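Workshop Tips: Teaching a Sorting Task by Hand

These notes are for members using the shared arm at the Ollbridge workshop. They apply to hand guiding and to remote control with the Sterel handset.

Before you begin

Decide where each kind of item belongs and write it down. Toiletries are a good first subject: tubes in one basket, razors in another. Keep the same plan for the whole session. If two members take turns at the controls, both should read the plan first.

Set the baskets close together and mark their corners on the table with tape. Baskets of different colors are easier to tell apart in the wrist view. Open the gripper fully before the first approach and confirm that the fingertips clear the rims.

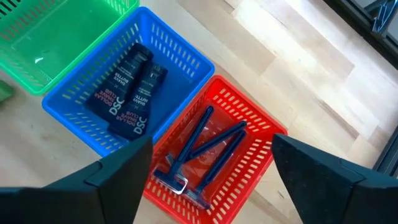 Long, thin items require more care than tubes. Grasp a razor by the middle of the handle, lift it straight up, and pause before moving sideways. Handles that cross one another should be taken from the top of the pile down. Keep the guards on where they are supplied, and do not reach into a basket while the arm is powered.

During the demonstration

Move at a steady pace. Hesitation is recorded along with everything else, and the arm will repeat it. When a grasp fails, stop the recording and start that attempt again — do not correct it halfway through.

Record at least six clean attempts for each item, and change its position slightly each time. The Layug practice set contains 137 attempts and may be copied for reference.

Afterward

Save the session under the name of the task and delete failed attempts the same day. Wipe the fingertips with a dry cloth. Return the handset to its charger by 4 p.m. Members who need the larger table should apply to the Lurkach office in April.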